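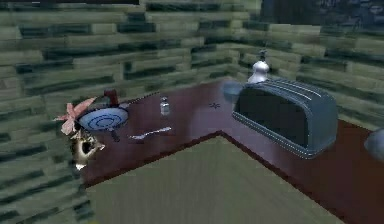
I should say up front that I didn't want to do the simulation part. My plan in January was simple. Buy the motors, print the brackets, bolt a small arm to the bench in the Curwood workshop and teach it to put a spoon away. Willy Koster talked me out of it over two evenings, and I'm still not sure he was right.

His argument was that arms break and pretend arms don't. You build a kitchen on the computer, you let the software fail in there all night, and in the morning nobody has to glue anything. My argument was that I've watched people spend a whole winter inside that kind of software and come out with very nice videos and no arm.

So far we're both ahead on points.

The kitchen itself went together fast. It has green tiles, a dark red counter that goes around a corner, a bread box, a salt shaker, a spoon, a red cup. Most of the objects came from a free pack Frans Mertens had on an old drive. The tiles look like somebody wiped them with a wet sleeve, and Willy says that's good, the program should learn to cope with bad walls. Maybe. I notice that everything we don't feel like fixing is good for the program.

The plate is my main complaint. It's white with blue rings, and from the view we use most it seems to have a handle, so it reads as a skillet. I've asked three people. Beryl Sowerby said skillet without looking up from her soldering. Willy says plate, but he knows the name of the file. If the people in the room can't agree on it, I don't see what the software is supposed to make of it.

Then there's the pink star thing at the left end of the counter, which may be hovering or may be leaning on the edge, I can't tell. I've been through the settings for it twice.

As for results, we ran 1,538 attempts at the spoon with the settings Willy likes. The log says it was picked up in 27 percent of them. I went through a handful of the "successes" and in 2 of those the spoon had simply slid off the counter and the checker counted it as lifted. We've changed the checker. I haven't rerun the whole batch, so don't quote the 27 at me.

Meanwhile the real arm is in a Dekker crate under the bench with its elbow motor out. The replacement shaft came from Lider and it's the wrong length - my mistake, I measured to the collar. Beryl thinks she can turn down a new one on the lathe if I bring the stock.

What bothers me most is the counter. Ours at Curwood is scratched beech with a dip in it where somebody once left a vise, and the spoon rocks when you put it down. The one on the screen is perfectly flat and shiny. Willy wants to add random bumps. I want to put a spoon on the bench and film it rocking, and match that first, and then talk about bumps.

Next job is the shaft. I'm picking up the steel tomorrow morning, and the spoon can wait until the elbow bends.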